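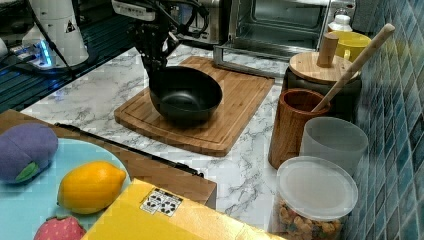 I gave up on the big oven in the spring and haven't gone back to it. Our electricity bill had been creeping up for a year, and most of what I cook is for one or two people anyway.

The change was mostly in the planning. I used to do a Sunday roast and live off it until Wednesday. Now I cook smaller things more often: a couple of potatoes, two chicken thighs, half a tray of carrots cut thin. Potatoes take 400 seconds in the microwave first, which Inger Riis taught me when we shared the flat in Casham, and then they go in at 200 until the skins are crisp.
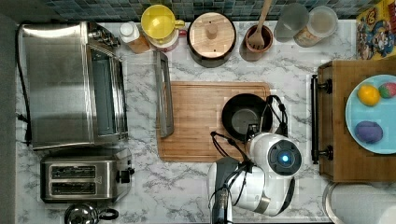 Bread was harder. My usual loaf was too tall and caught on top, so I split the dough in two and bake it flatter. The crust is a bit softer. Troels prefers it. I don't, but I eat it.

Cakes I have stopped making, apart from a plain one for birthdays. The next is in October, for Hrefna, and she has asked for lemon.

I still read the meter on the first of the month and write it on the calendar. The last reading was 3,531. I'll post the winter figures when I have them.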